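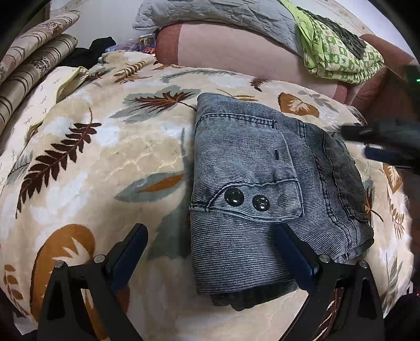
Folded denim jacket on a plush blanket. Photo: Burkel Household Library

Denim jacket (folding and storage)

A denim jacket is a short, hard-wearing coat made from cotton twill, usually blue, and as anyone who has owned one for a few years will know, it is one of the more stubborn things in a wardrobe to fold. It has the weight of a pair of jeans and the shape of a shirt, with seams in places where a fold would like to go. The garment is also called a jean jacket in much of the United States. This article deals mainly with how such jackets are folded, kept and cared for at home. For the cloth itself, see Denim.

Construction

Most denim jackets are cut from several panels joined by flat seams, and these are commonly sewn with two parallel rows of thread. The stitching is often in a color that stands out from the cloth. Orange and tan are the familiar choices on blue denim, though darker thread is used as well, particularly on faded or grayish jackets where it draws a neat outline around cuffs and flaps. A seam usually crosses the upper chest and back, and this is called the yoke. On some jackets it runs straight and on others it curves or comes to a shallow point.

Closures are either shank buttons, which are fixed to the cloth with a tack from behind, or snaps, which press together. Snaps are easier on small hands and cold fingers, and people who grew up with one kind tend to remain loyal to it for life. Many jackets carry a second button or snap at the cuff so the sleeve can be worn looser or tighter.

Fading comes with washing and wear, and is also produced on purpose before sale. It shows first along seams and creases, where the cloth stands a little proud and rubs against everything it meets. On ribbed or strongly textured cloth the paler areas may appear as streaks.

Folding

The usual method begins on a bed, which gives plenty of room and is kind to the back. The jacket is closed, laid face down and smoothed outward from the yoke. Each side is then brought in toward the middle with its sleeve laid down along the back, and the hem is turned up once or twice, depending on the depth of the shelf. The result is a thick rectangle that can be turned over and set down on its folded side.

A second way, sometimes called the Brudum fold after the laundry where it was taught to new staff, leaves the cuffs for last. The sleeves are crossed over the front so that one cuff lies flat on the outside of the bundle, snaps up. Those who like it say the cuff helps hold the bundle shut, and that a jacket is easily told from a pair of jeans in a dark closet. Those who don't like it point out, fairly enough, that the sleeves slide off again if the pile is carried up a flight of stairs.

A soft surface such as a plush blanket or a quilt makes the first smoothing a bit harder, as the hem tends to sink in or curl. Running a flat hand along the hem before the last turn takes care of most of it. Heavier jackets, and any with a lining, do better with fewer folds.

Storage

Folded jackets keep well on a shelf or in a deep drawer, and are best placed at the bottom of a stack, where their weight does no harm to knitwear. The Datix closet system, sold in the Pant area, has a shelf 41 centimeters deep that many owners use for jeans and jackets together. Hanging is also common and saves the trouble of folding altogether, provided the hanger is broad enough at the shoulders.

Before a jacket is put away for the summer it should be clean and fully dry, with the pockets emptied. Sharp creases left in one place for a long time may fade into pale lines, so it is worth refolding in September or whenever the weather first calls for another layer.

Washing

Denim jackets are generally washed inside out in cool water, 30 degrees Celsius being a common setting, with the snaps or buttons fastened. Dark ones should go in alone the first few times.

See also

Denim
Jeans
Snap fastener
Topstitching
Yoke (clothing)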